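Pladel Boards > Warehouse & Light Industrial > Automation at work

Thread: Half my shift is now spent teaching the arms

packline_rn
Posted Sunday, July 18, 2021

I work returns at the Rindulstead site for Fallela. Small electronics, desk stuff, home goods. Until spring my whole job was open, check, wipe down, repack. Now I do that for the first 4 hours and for the rest of the shift I go over to the demo side, pick up a pair of hand grippers and do ordinary jobs with them while it records. Move the mouse, straighten the keyboard, put things back on the shelf. The arms are supposed to learn the motions from us.

Pay is the same, which is my main complaint. Second complaint is the wrists. You can't let them hang, so you hold both out in front of you and look down the whole time. The work itself is not hard. You get a task on the screen, do it, put the stuff back, do it again.

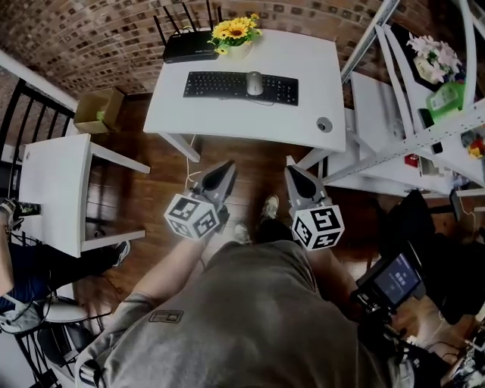

At the desk station, one gripper in each hand.

What I want to know is whether anyone at another site has done this and what happened to their regular job afterward. Our team lead says returns isn't going anywhere. She may be right. I would still like to hear it from somebody further along.

dockside_two
We had it at Kaewmanee from October. No one was let go in my section but they stopped filling spots when people left. So the answer you get depends on what you ask. "Are you cutting jobs" got a no. "Are you replacing the two who quit" got a no as well.

Mallory_K
I liked it a lot better than the line. You sit down between sets, it's quiet, and nobody is timing your boxes. My wrists were sore the first week and then fine. Ask for a rest after every set, ours gave it without any fuss.

bin143
Fine for you but you were a volunteer. At my place it went on the rota like anything else. If they want my hands to train something that does my job, that's a different job with a different rate. We asked for a new grade and got 2 extra break slots.

Mallory_K
I wasn't a volunteer, I was asked and said yes. And the break slots are worth having.

bin143
They are. They aren't a rate.

Raluca Neagu
Shift rep here, different company. A few things that helped us:

Get the recording time written into your job description before the pilot ends. Once it's over there is less to bargain with.
Ask who keeps the recordings and if they can be used to score you. Ours agreed in writing that they can't.
Ask for your target on the line to be cut to match the hours you're off it. We had people still on 600 items a shift while spending half of it with the grippers.

packline_rn
That last one is us exactly. Target never moved. I hadn't thought of it as something to raise, I just figured I was slow.

dockside_two
You're not slow, you're doing half a shift of returns. Get your numbers from before and after and take both in.

gantry_pete
I'll be the unpopular one. I've packed for a long time and my shoulder is shot. If an arm takes the repacking I won't miss it. What I'd fight for is who gets trained to run the things, because at our place they hired from outside for that and didn't post it on the board first.

bin143
Not unpopular with me. Same thing happened here with the tech jobs.

packline_rn
Thanks all. I have a meeting with the lead this week and will bring up the target first, then the grade. Will ask about the recordings too. Mallory, how long was a set at yours before the rest?

Mallory_K
Twenty minutes, then five off. Longer if the task had a lot of reaching.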